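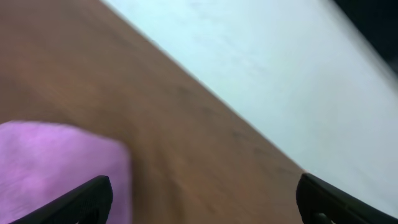 Ticket 226 – right gripper drops towel during two-arm stretch, Dresine fingers vs Šimkus fingers
Opened by: Géza Simon
Opened: Fri 20 April
Component: grippers, controller (Flostatero), wrist cameras
Priority: normal, but I need the bench back
Status: open

Problem

Right gripper lets go of the towel partway through the stretch. Same towel every time, the pink one. Left side holds. Happens with the Dresine fingers on both arms, controller on stock settings, grip force at 40 percent. Ran 15 stretches, right side dropped it in six. No fault, no warning, controller thinks it's still holding. Finger position reads closed either way so that's no help, cloth is too thin to show up in the number.

Second thing, maybe related, maybe not: the wrist view smears badly on fast moves. Cloth edge goes soft right when the grasp code wants it. I'd like to know if that's exposure or just us going too fast.

What I tried first

Swapped the finger pads left to right. Drop stayed on the right arm. So not the pads, or not only the pads.

Recalibrated zero on both grippers. Right one was off by a hair. Redid it, ran again, still drops.

Checked the wrist camera cables for pull, since they run down the outside of the arm and a stiff one will tug on the wrist at full reach. Nothing obvious. Gave the right one a little more slack anyway.

Slowed the stretch to half speed. Better but not gone. Anything slower and we lose the point of the test, the whole comparison is supposed to be at working speed.

Reply from support

Thanks Géza. Can you get a shot from the top camera with both arms holding, so we can see where the fingers sit on the band and how it's folded between them? Also please send the controller log for one good run and one bad run. Leave the other cloths off to the side where they are, they don't bother the planner.

Géza Simon

Logs attached, good run and bad run. Top view with the towel up between the grippers:
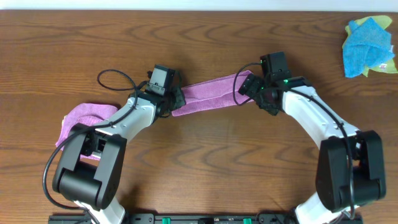 Does the drop happen at the lift or during the pull?

During the pull, close to the end of the travel. The lift is clean on both arms, then the right side starts to creep and the last bit of cloth goes all at once.

Reply from support

OK, looked at the bad log. Commanded force on the right dips the moment the left arm starts to pull. Flostatero has a setting called shared hold that evens out force between a pair of grippers. Sounds good, wrong for cloth. When one side pulls, the other side eases off. Please turn it off in the pair settings and restart the controller, a reload is not enough. Then same test again.

On the blur: lock the exposure on the wrist cameras. Auto picks a long one whenever the table is dark compared to whatever is past the edge. Your table is dark.

Géza Simon

Shared hold off, restarted. 15 more stretches, one drop. Huge difference. Force still 40, same fingers, same towel.

Remaining drop was a bad grasp I think – right gripper only caught one layer. The bunched-up shape is the hard one. When the towel lies flat both finger types do fine. When it's folded into a pouch there are edges on top of edges and it's luck which one you catch.
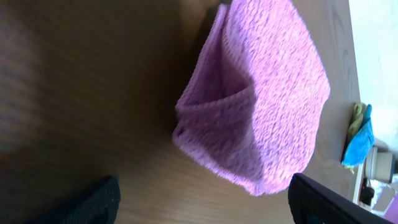

So I changed the approach for that case. Come in lower and flatter, fingers wide, close slow, wait half a second before lifting. The wait matters more than I expected. Without it the pile is still springing back and the grip is on fluff.

Then put the Šimkus fingers on. They're softer at the tip and they grab terry better, you can feel it by hand. Downside, they bend. At 40 percent fine, at 82 percent the tips bow out and the cloth squirts forward out of the gap. Dresine ones stay straight at 82 but they skid on a single layer.

Notes from the comparison, same arms, same cloth, shared hold off:

Dresine, 40 percent: good on two layers or more, weak on one
Dresine, 82 percent: good on everything, leaves a pinch mark in the towel
Šimkus, 40 percent: best overall, one layer or several
Šimkus, 82 percent: don't

Haven't tried one type on each arm. Might be worth it but the calibration gets messy with diferent finger lengths.

Exposure: locked it short. Edges are sharper on moves, but now bright sun on the table blows out. With the blind half down it's usable. Can we have a separate setting per camera? Left and right don't see the same light.

Reply from support

Per camera exposure is there, open the device page for each wrist camera instead of the pair page. Agree on the Šimkus at 40. Please do one more check before we close – fold, press the fingers in at the front edge just inside the hem, close, hold. That's the case the Solia folding script uses and it's the one where bowed tips would show.

Steps to repeat the fix

1. Pair settings, shared hold off. Restart the controller, full restart.
2. Zero both grippers with nothing between the fingers.
3. Lock exposure on each wrist camera from its own device page.
4. Force to 40, wait before lift to half a second.
5. Run the hem pinch once by hand from the controller, go in from the front and stop when the fingers touch the fold.

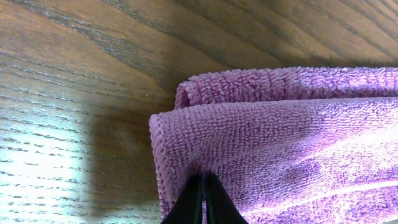 6. Run the full stretch at working speed. If the right side creeps, look at commanded force in the log before touching the hardware. A dip there means shared hold came back on, it does that after an update.
7. Save the settings under a new name, the default slot gets overwriten.

Géza Simon

Hem pinch OK. Leaving this open until I've run the Solia script end to end with both finger sets. Still want an answer on why the controller reports holding when the gripper is empty. Can split that into its own ticket if easier.

Reply from support

Please split it. Put both logs on the new one too.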